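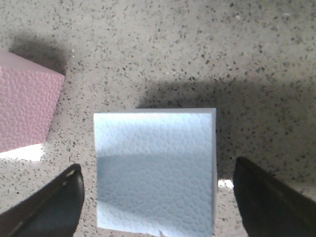 Expanded polystyrene

6 min read

Expanded polystyrene (EPS to its friends) is a light, rigid foam made from little plastic beads that have been puffed up with steam and pressed together in a mould. I've been keeping these entries on everyday materials for a while now, and this is the one I get the most mail about, mostly from people with a garage full of the stuff!

The beads start out hard and small, a bit like coarse sugar, with a blowing agent (usually pentane) trapped inside. Steam softens the plastic, the pentane expands, and each bead swells to many times its size. They're left to rest, then steamed again in a closed mould so they fuse. Snap a piece and you'll see the beads along the break. What you end up with is mostly air, about 98 per cent of it by volume, and that's where the insulation comes from.

Names

In Canada we say Styrofoam for everything, which drives my friend Dilani Liyanage up the wall. Styrofoam is a trademark, and it properly belongs to an extruded foam, the smooth, closed-cell board you see around basements. In Australia it's just "foam", or "the esky stuff" if you ask my cousins.

Uses

Packaging, coffee cups, fish boxes, bike helmets, the underside of concrete slabs, road embankments over soft ground (I love this one, whole highways sitting on foam blocks). It's also a favourite for theatre sets, and Kumudini Majumder carved an entire harbour wall from it for a winter show in Kusville last February, using a hot wire and a bread knife. The grey paint alone took her 3 weekends.

Drawbacks

It burns, so building grades carry a flame retardant. Acetone and many spray paints will eat straight through it, as I learned with a model hill and a can of matte green. Softening begins a little below 100 °C. It also crumbles, and the loose beads blow into creeks and stay there for ages.

Recycling

It can be recycled, but trucking air around is expensive, so depots squash it into dense blocks first. The one at Stallton takes clean white foam only, no meat trays and no tape. Check with your own council or municipality before you load the car.

See also: extruded polystyrene, polyurethane foam, cork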